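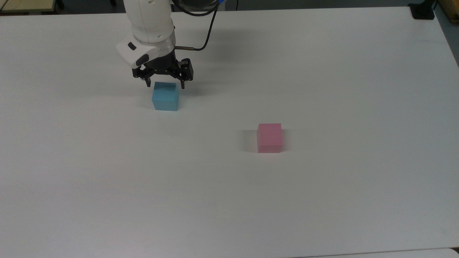 Who can apply for the new Bummont household budget grant?
Any family in Bummont or Alvarado whose income falls below what it takes to cover rent, food, child care and a bus pass in those two towns, even if that income is well above the federal poverty line.

That second part is the big news, and it has people in both towns talking. Until this spring, a parent working full time at the Tuvitz bottling plant could earn too much for help with child care and too little to pay for it. The new grant, approved in April, closes a good part of that gap. It pays $162 a month for each child under six, and families keep it for a full year once they are accepted, even if somebody picks up extra shifts or gets a raise along the way.

The change grew out of a study of what everyday life costs here, put together by the Gritov Center for Household Research. Its staff spent the winter collecting rents, grocery receipts, day care rates and bus fares, then worked out what a family of each size needs to get by without borrowing. They found 633 households in the two towns that fall short. Most of them have at least one adult with a job.

"We kept meeting people who were doing everything they'd been told to do, and they were still putting the electric bill on a credit card," said Marijke Verschueren, who led the study. "What made me so happy was seeing the numbers get used. I've written plenty of reports that went straight onto a shelf, and this one went into a budget!"

Verschueren's team priced everything locally. State averages put the rent on a two-bedroom apartment well under what landlords in Alvarado ask, and they leave out the longer bus ride that many workers there take to reach the plant. Child care was the largest cost for families with a baby – larger than rent in Bummont, and nearly level with it in Alvarado.

Response has been terrific. The first information evening, held in the Bummont library, filled every chair and ran so late that the staff had to move the last few conversations out to the front steps. By the end of the month 707 people had asked for the application packet, including grandparents raising grandchildren and a good number of home day care owners who want to tell their customers about it.
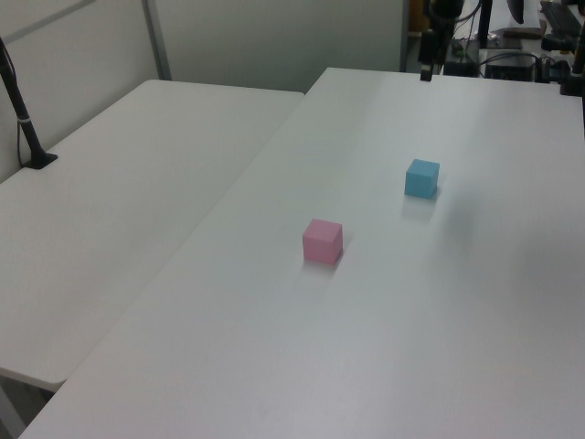
Pink and light blue cubes on a white table.

The form itself is short, and wonderfully so. It runs to 2 pages and asks for recent pay stubs, a lease or mortgage statement, and the name of the child care provider if there is one. Families who already get food assistance can attach their approval letter and skip the income section altogether. Self-employed parents can send last year's tax return or a simple log of earnings.

Relatives who watch children at home can be paid through the grant too, once they finish an evening safety class. The class is free, and it will be offered in English and Spanish at the Alvarado community college.

Money for the first year comes from the two town budgets and a gift from Tuvitz, which has struggled to fill its early shift. The towns will decide next spring whether to renew it, and Verschueren's group plans to check in with grant families every three months to see how they are doing – whether they have changed jobs, gone back to school or paid down a bill.

Packets are available at both town halls and at the Bummont library, where staff can help with the form until 7 p.m. Completed forms can be dropped off at any of the three locations or mailed to Bummont Town Hall.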